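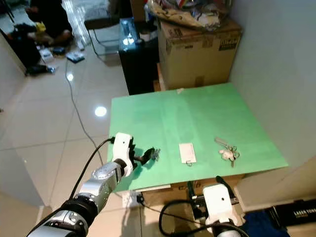 Declan Tapsell wrote to me that I am romantic about tyres. He had read my short note on the new rule for the Tomoana Touring Series, the rule which says every car must use the same tyre from the same maker, and he answered in one line: "You want the drivers to suffer, and you want somebody else to pay for it."

I have thought about this line for some days. It is a good line and partly it is fair. So I want to answer it properly, and to explain why I still believe that the single tyre is a mistake, at least in the form in which it was announced for June.

First, what the rule says. Until now a team in the series could choose between two suppliers, Fleletti and Wellport, and from each supplier between a soft and a hard compound. From the round at Skarnness there will be only Fleletti, and only one compound. Each car gets 7 tyres for the weekend, four for the race and three which can be used again from practice. There is no choice to make on Saturday evening any more. You take what is given to you from the truck, you put it on the car, and your rival does the same.

The organisers speak about cost, and here I agree with them more than Declan believes. A small team, with one car and a father and two friends as mechanics, could not test both makes. The bigger teams could. They went to Skarnness in winter, they drove a whole day on one tyre and a whole day on the other, and when the season came they already knew the answer. For the small team it was like playing cards against a person who has looked into the pack. Elsie Waaka drove for two seasons in exactly such a small team, and when I asked her about the old system she was not sentimental at all. She told me that she spent 2,000 on tyres which she used for one morning, and after this morning she knew only that they were wrong.

I accept this. If the rule brings five more cars to the grid next year, it is a strong argument and I will say so in this same place.

But my question is a different one. What do we ask a driver to do in a race? In my opinion we ask her to manage something that is becoming worse. The fuel goes down, the brakes become hot, and most of all the tyre is dying slowly, and the driver who understands this earlier than the others will be in front at the end. When there were two makes, the tyres were dying in different ways. The Wellport was slow to warm up and then stayed honest for a long time. The Fleletti was very quick for some laps and then it went away suddenly, and you could see the car begin to slide at the entry of the long right corner. So you had two cars with the same speed over the whole race, but almost never with the same speed in the same lap. One came and the other went. This is what made the last laps at Skarnness worth standing in the rain for.

With one tyre everybody comes and goes together. I am afraid that we will see the order of qualifying, repeated for 25 minutes, with small gaps between the cars. Small gaps look very exciting on the timing screen. From the grass bank they look like a train.

Some people answer me that the big championships in the world have had a single supplier for many years and that there is still overtaking. It is true, but those championships normally do not bring only one compound. They bring several, and they write rules about when each must be used, and in this way they put back some of the difference which they took out. Our series has taken the first half of the idea and left the second half on the table. I suppose the second half was more work.

There is another point which I did not hear in the discussion, and for me it is the most practical one. The chosen compound is hard. It must be hard, as 7 tyres have to survive the practice, the qualifying and two races. A hard tyre needs a heavy car or a warm day to work well. The cars in the lower class are light. In the old system these teams almost always took the soft Wellport, and they were right. Now they will be driving on a tyre which perhaps never reaches its temperature on a cold morning. I do not say that this is dangerous. I say that it is not equal, and equality was the word used most often in the announcement.

What would I do instead? I am not an engineer and I try to stay modest. But it seems to me that a simple solution exists. Keep one supplier, if the price is good and the contract is signed. Let this supplier bring two compounds. Give each car the same total number, and let the team decide how many of each, and let them decide it before the first practice, so that no one can win simply by having paid for a winter test. To make this more certain, forbid the winter tests on that circuit. The small team would then be guessing, but the big team would be guessing too.

It would cost a little more than the present plan, because a second compound must be carried to each round. I asked what this would mean and the figure I received was 1,000 for each round, shared among all the teams. I find it cheap for what we would get back.

So, Declan, to return to your line. I do not want that drivers suffer. I want that they have something to decide, and that the decision can be wrong. Elsie disagreed with me on nearly everything when we spoke, and she will be happy to pay less in June. But when I asked which of her races she remembers best, she chose the one when she started on the hard tyre and all the cars near her were on the soft. She was last after five laps. She finished fourth, and she could still tell me at which corner she passed each one of them.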